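Halto Handheld Gripper Pair: Review After 600 Recorded Runs

Rating: 4 out of 5

We bought the Halto pair in December to collect training runs for a two-arm cell that handles bathroom fixtures. The cell itself is a Vodwood frame with two ordinary arms on it, and it has been running for a while. What we lacked was a quick way to record people doing the job so the arms could be taught from it. This review covers setup, daily care and the one repair we had to make.

What comes in the case: two grippers, marker blocks for each, a set of spare pads, cables, and a hex key that is too short for the job. The printed guide is 18 pages and most of it is useful. The section on mounting the marker blocks is the weak part. It tells you which face goes outward but leaves out how tight to make the screws. Ours worked loose on the second day and we lost a morning of runs before we noticed.

Setup took 76 minutes the first time, including the calibration routine. I can now do it in less than half that. The order I follow is: power up, check the indicator light, open and close both grippers fully, hold each marker block up to the camera until the software picks it up, then record one throwaway run and play it back. Do not skip the playback. A block that has turned a few degrees will still be tracked, and the run will be saved as good.

The markers need to face the camera for the whole movement, and that shapes how you work more than the weight does. With large items such as washbasins it takes practice to keep your wrists turned the right way.
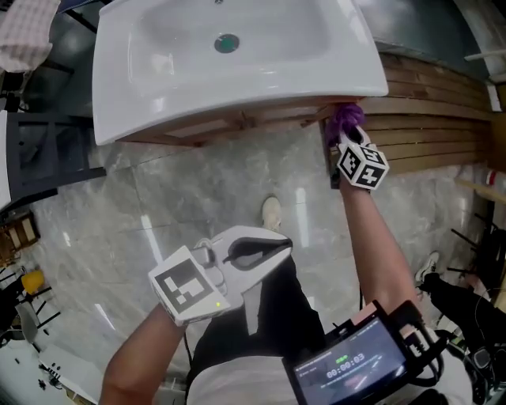
Right hand with a gripper pad on the front rim of a washbasin, left-hand gripper free. The timer on the monitor is at three seconds.

Grip is good on glazed ceramic as long as the pads are clean. We wipe them with a damp lint-free cloth at the start of each session and again after lunch. Dust from packing foam is the main problem. It makes the pads slide, and the person holding the gripper squeezes harder to make up for it, and then the recorded grip widths are no use for teaching the arms. I would change pads at the first sign of shine. One set lasted us 151 runs before I was unhappy with it.

The repair: the cable on one unit began to drop out when the wrist was bent. Radoslava Šimek, our technician, opened it up and found a connector that had never been fully seated. She pushed it home and added a small clamp from a Pacheco strain relief kit. It has been fine since. Halto support answered the next day and offered a replacement, but by then we were recording again.

Getting the data into the cell was easier than I expected. We use Prota for the controller side and it read the files after one change to the axis settings. The first trained lift went in at low speed, with a foam block under the basin, and I would do it that way again with any new part.

Good points: quick to pick up, pads swap without tools, light enough for a full session.

Bad points: marker screws need thread lock from day one, cable exit is poorly supported, and replacement pads are only sold in large packs.

I would buy it again for this kind of work. If your parts are small and light, a cheaper set would probably do. I have asked Halto for a torque figure for the marker screws and will add it when they reply.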